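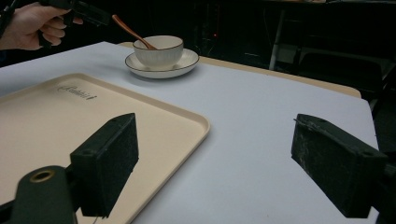 **Weekend host wanted at the Brostau Tea Room**

We're looking for a cheerful person to join us on Saturdays and Sundays, starting as soon as you can! You'd greet guests, take orders, carry trays and help close up at 5. We have 10 tables and a lot of regulars, so you'll know people by name pretty quickly (and they'll know yours).

No experience? That's fine – Gaurav Bisht will work your first 2 weekends with you. He started as a host himself last June and now runs the floor.

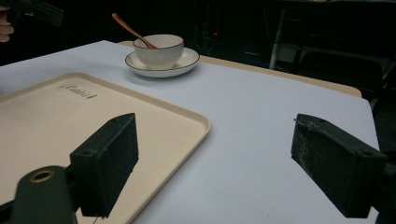
Shifts are six hours with a paid lunch, and tips are split evenly. You'll need to be okay with stairs and early buses, and we'd love it if you like talking about tea!

To apply, send a few lines about yourself to Ramesh Solanki by 07/09/2018, or drop a note at 249 Turkness Street.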